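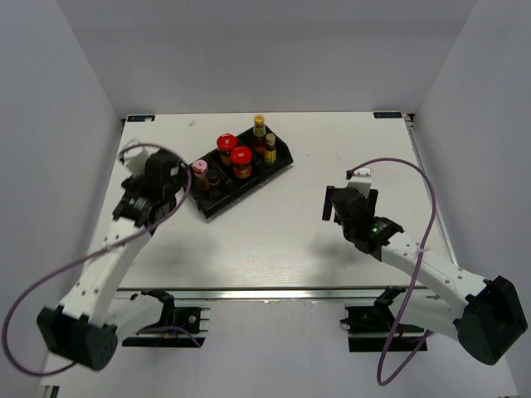
Skovby Robotics Club: the condiment project

I joined the Erix group expecting to be unimpressed, and after 15 evenings I am still on the fence. The brief reads well enough: two arms, one tray, put the jars where a person would want them. Darcy Rutherford wrote it and believes every word. Canan Taşdemir and I have our doubts – mostly to do with the slender bottle at the end of the tray, which is a far harder thing to hold than a squat jar with a red lid.

The pale gray walls were Volkan Canpolat's idea. He says plain surroundings help. Perhaps, but kitchens don't look like that.

We have 400 runs logged and want 1,090 by November. Panya Thaweesak keeps the log and won't accept "nearly" as a result, so our score is lower than Wirkau's. I would like to see how Wirkau do their scoring.

Next up is two arms working on the tray together. Yavuz Tuncer has the code. I'll believe it when both grippers come away with a jar each.

Updated 24 September 2026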